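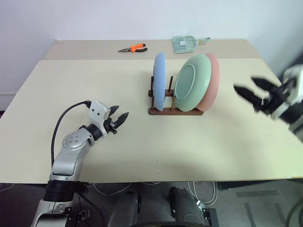 3.2 Drying conditions and the storage of tableware

Households in the study differed less in how they washed up than in what they did afterwards. Of the 72 kitchens visited in Pruvost, most had no machine, and washing by hand took place once or twice a day. Drying was a different matter. Some residents dried each item with a cloth and put it away at once, while others left everything standing until the next meal. The second habit was more common in flats where the kitchen cupboards were full or hard to reach, and in those homes the drying place had in effect become the storage place.

We recorded for each kitchen the kind of surface on which washed items were left, the distance from the sink, and whether a window could be opened within the same room. Residents kept a diary for 15 days in November, noting the time at which washing up ended and the time at which the last item was put away or used again. Diaries with more than three missing entries were left out of the analysis. The heating was controlled centrally in the Bremovon blocks and by the residents themselves in the Weverex terraces, so the two groups are reported separately.

Humidity was logged every hour at worktop height. In the Bremovon blocks the readings varied little during the day and rose for a short time after cooking. In the terraces they followed the heating closely, with the highest values in the early morning. Residents of the terraces were also more likely to say that cloths smelled stale, and several had stopped using them for this reason.
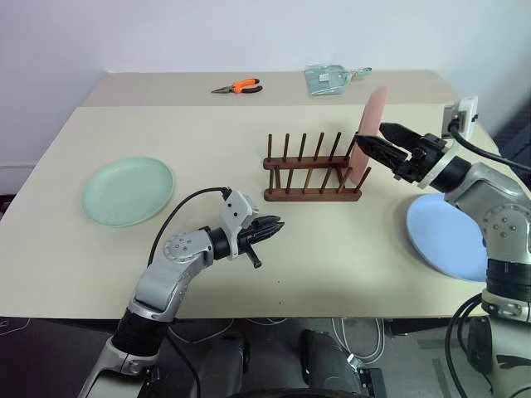 Figure 4. Wooden dish rack and plates on a table.

Storage on an open surface brings tableware into contact with other household goods. Few residents kept a table or worktop for a single use, and in the interviews the same surface was often named as a place for food, post, sewing and small repairs. The mix can be an ordinary one, as in Figure 4, where a pair of long-nose pliers lies on the same table as the rack. Residents did not usually regard such items as dirty, and when asked what they would clear away before setting plates out to dry they mentioned raw food and shoes far more often than tools.

The type of rack had a smaller effect than we expected. Wooden racks were preferred by older residents, mainly for their appearance, and wire racks by those with the least space. Drying times reported in the diaries did not differ clearly between the two. Spacing mattered more, and plates that touched one another were often described as still damp at the next meal.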